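Neighbors Walk Sixteen Miles for Kamath Girl Awaiting New Heart

Nine-year-old Eleni Nikolaidis has spent most of the summer in a hospital bed two hours from home, so on a bright August morning her hometown of Kamath decided to do some traveling for her. By 7 a.m. there were 205 people gathered outside the Puvow Bakery in matching green shirts, green being Eleni's favorite color (this month, anyway, her mother says), and they walked the full 16 miles along the old river road to Jondavel.

Eleni was born with a heart condition and has been on the transplant list for 151 days. She has had two operations in that time, has read every horse book on the children's floor, and has taught most of the night nurses to play gin rummy, a game at which she shows no mercy whatsoever.

The walk was the idea of her school bus driver, Panagiotis Georgiou, who has been picking her up at the corner of Mill Street since kindergarten. He had planned on asking a few of the other drivers to come along with him – maybe a dozen people, he thought, and a thermos of coffee. Then the bakery put a sign in the window, the high school band got wind of it, and things grew from there.

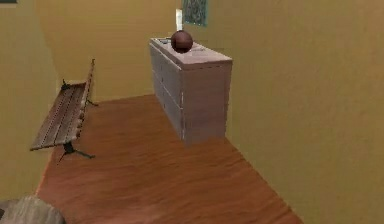
"I drive past her house every morning and I still slow down," Georgiou said, resting his feet at the finish with a well-earned lemonade. "She always tells me the weather when she gets on. I miss that."

Eleni watched a good part of it by video call, and walkers took turns carrying the phone so she could say hello to her classmates, her cousins and at least three dogs. The Risum fire company met everyone at the halfway point with water and sliced oranges, and 189 of the walkers made it all the way to Jondavel on foot, with the rest riding in on Georgiou's bus to loud applause.

Money raised by the walk will help Eleni's parents with gas, meals and the small apartment they are renting near the hospital. Cards and drawings for Eleni – horses are especially welcome – can be dropped off at the bakery counter through the end of the month.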